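Speaker notes – "Mending by Hand: Why I Stopped Being Scared of a Needle"
Dunmore library evening talk, long version

Check the mic. Water on the left. Don't start until the people at the back have found chairs.

OPENING

Hello everybody, thank you for coming out. I'm going to talk for a while, then we'll get the baskets out and you can all have a go. If you brought something with a hole in it, keep it on your lap. Some of you have brought things in a bag and you're holding the bag shut. I saw that. I have brought my own bad ones too.

(Hold up the gray sweater. Let it go around the front rows while I keep talking.)

So that sweater. I bought it secondhand, wore it for two winters, and then I put my elbow through it leaning on the kitchen counter. It went in a drawer. And it stayed in the drawer for an embarrassingly long time, along with a pair of jeans, three odd socks and a pillowcase I was fond of. I'd have told you I was going to fix them. I had the thread! What I didn't have was any idea how to start, and every time I looked it up I ended up reading something that assumed my grandmother had taught me the first half.

My grandmother could sew, by the way. She did not have the patience to teach it, and I did not have the patience to be taught, so we played cards.

WHERE I LEARNED

Keep this short, I always run over here.

I learned from a mending evening in the back of Gravuvov, the yarn shop that used to be on the hill. You paid for tea and sat down and somebody showed you one thing. One thing per evening, that was the rule. First evening I learned to thread a needle properly, which I thought I already knew. I didn't. I'd been licking the thread and stabbing at the eye for my whole life. What you do is pinch the thread between finger and thumb until you can barely see it, and bring the needle down onto the thread. Try it later. It feels backwards and it works nearly every time.

Second evening, knots. Third evening, I darned a sock, and the sock was terrible, and I wore it to work the next morning and showed people.

(Pause for sock. It's in my coat pocket. Pass that around too, it has been washed.)

THE NEEDLE ITSELF

People ask me about machines and fabric and fancy thread, and what I really want to talk about is needles. I think most people who say they hate hand sewing have only ever used one needle, the one that came in the hotel kit. It's short, it's blunt and the eye is rough, so it shreds the thread. Of course you hate it.

Sharps are your everyday needle. Get a pack with mixed sizes. For thin cotton use a thin one, for denim use a thick one, and if you have to push with your whole arm then you've got the wrong one.

Darning needles are long, with a big eye and usually a round tip. The round tip slides between the yarns and leaves them in one piece. Good for socks and sweaters.

Curved needles I came to late and I am now boring about them. You use one when you can't get your hand behind the thing you're sewing. Sofa cushions, lampshades, the lining of a suitcase, the side of a mattress. With a straight needle you have to go in one side and out the other, and if there's no other side you're stuck. A curved one goes in and comes back up next to where it started. You roll your wrist and let the curve do the traveling. If you try to push it straight it will fight you, and then it'll bend.

(Slide. Leave it up while I hand out the curved needles. )

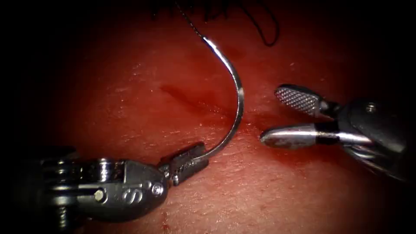
Plodeo wrote to me after the spring talk to say I'm too hard on straight needles, and that a whole armchair can be closed up with one if you take small stitches and don't mind sore fingertips. Fair enough, I said, and I've put it in the notes so I say it out loud every time: you can. The letter also said that beginners buy a set of curved needles, get excited, and then never learn to keep a straight line, and that part I'm still thinking about. I suspect it describes me pretty well.

Back to it. Ask who has a couch with a split seam. There's always a laugh and then half the hands go up.

The stitch for a couch is the ladder stitch. You take a small bite of fabric along the fold on one side, then cross straight over and take a small bite along the fold on the other. Do that for a few inches and leave it loose, so you can see the rungs. Then pull. It closes up and the thread disappears, and I promise you will make a noise. Everyone makes a noise. I did my whole couch arm one evening and then walked around looking for something else that was split.

THREAD

Longer thread does not save you time. I know it feels as if it should! You cut a great big length so you don't have to rethread, and then it knots up on itself and you spend ten minutes swearing at it. Fingertip to elbow, that's plenty.

Old thread snaps. If you inherited a tin, give each one a tug before you use it. Mine came from a house sale, a lovely tin, Dudard on the lid in gold letters, and more than half the spools in it broke like dry grass. I kept the tin. I keep the broken spools too, I couldn't tell you why.

Color: go a bit darker than the fabric if you can't match it. Lighter shows up, darker sinks in. Or go completely the other way and use bright orange on a navy sweater, and then it's a decoration and you meant it. I go back and forth on this one. When I'm in a good mood I do orange.

Beeswax, if anyone asks. Run the thread over it a couple of times. Helps with tangles. I forget to do it most of the time.

THE NUMBERS BIT

I said I'd keep a tally for a year and I did, so you have to hear about it. I put a pencil mark in a notebook for every repair, mine or somebody else's, from all the evenings in Dunmore. The total was 663 things. Socks won easily. After socks it was pants, mostly the inner thigh, and then buttons, then coat linings.

(Someone will ask if a button counts as a repair. Yes. It counts.)

We also counted the stitches in one blanket. It was a long winter. It was a wool blanket with moth damage from end to end, and we passed it from lap to lap through January and February, and everyone wrote down their stitches on a card pinned to the corner. 3,804. That blanket is on the table by the door, go and put your hands on it before you leave. You can tell where one person stopped and the next began, the tension changes, and there's a patch by the label where someone was clearly having a bad evening.

WHAT GOES WRONG

Go fast through this part, they want to get to the baskets.

Pulling too tight. Number one, everybody, me included. The fabric puckers and the hole turns into a lump. If it's a sock, you'll feel that lump all day. Stop every few stitches and stretch the fabric out flat with your fingers.

Starting too close to the hole. The fabric next to a hole is already thin and tired. Start well out in the good stuff and work in.

Washing. Wash the thing first, please. Especially socks. I'm saying this with love.

Giving up in the middle. A half-finished darn looks awful. It looks worse than the hole did. Keep going until the second direction of weaving is done and then decide if you hate it.

Scissors. Small sharp ones, and hide them from your family. I've lost two pairs to wrapping paper.

THINGS THAT AREN'T WORTH IT

I get told off for this section, but I'm keeping it.

Some stuff can't be mended, or it can and you'll resent every minute. Very stretchy leggings. Those thin T-shirts that get a rash of pinholes near the belt. Sheets that have gone see-through in the middle – you can patch them, and then they'll tear right beside the patch. Cut them up. Use them for dusting, or for practicing on, or stuff a draft stopper with them. I've made three of those and my hallway is lovely and warm.

And if you hate the thing, if you never liked it even when it was whole, let it go. I spent two evenings on a cardigan that itched. It still itches.

BEFORE THE HANDS-ON

Tell them where the bathroom is.

Tables: socks and sweaters by the window, where the light's better. Jeans and heavy stuff at the long table. Couch people, come to me at the front, I've brought an old cushion with the seam opened up so you can practice the ladder stitch on it. Curved needles come back to the little dish at the end, please, I went home one short last time and then found it with my foot.

Handout has 800 words on it and a drawing I did myself. The drawing is of a darn. Several people have asked if it's a waffle.

There's tea. If you finish your thing, wear it home. If you don't finish it, stick a safety pin through where you stopped and come back in October, and we'll pick it up from there.

(Collect the sweater. Collect the sock. Check under chairs for needles.)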